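Pernance Hotel Bed Linen — White

Sold by Brandau Accommodation Supplies. Trade and private orders welcome.

The Pernance range is our standard white bed linen for hotels, motels and serviced apartments. It includes flat sheets, fitted sheets, doona covers and pillowcases, all in the same plain white so that replacement pieces can be mixed in with older stock. The fabric is a cotton and polyester percale with a firm, crisp finish. It takes commercial laundering well and comes off the ironer flat.

Sizes: single, king single, double, queen and king. Fitted sheets have elastic on all four sides and a deep wall to suit a mattress with a topper. Hem threads are colour coded by size, which saves unfolding a sheet at the trolley to find out what it is.
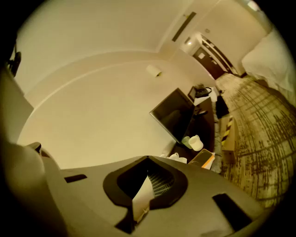 White is the colour most of our customers stay with. It goes with dark timber furniture and patterned carpet, and it can be bleached when a stain calls for it. If you want colour on the bed, we suggest adding it with a runner or a throw from the Hutinum range — those wash separately and can be changed without touching the sheets.

Ordering

Sheets and doona covers are packed in cartons of 6. Pillowcases come in cartons of 200. Split cartons are available on request and carry a small handling fee. Orders over $2000 are delivered free to metropolitan addresses. Regional freight is quoted before dispatch.

Care

Wash before first use. Warm or hot wash, tumble dry on medium, remove promptly. Do not use fabric softener on the fitted sheets, as it shortens the life of the elastic. Allow for slight shrinkage over the first few washes; the sizes listed on the packaging are before laundering.

Availability

Queen fitted sheets are on back order and due in November. All other sizes are in stock at the Singhal Road warehouse and leave within 2 working days.

For samples or a quote on a full room fit-out, contact Ravindran Kamath in trade sales. Please have your mattress depths handy.

Page updated 25 October 2023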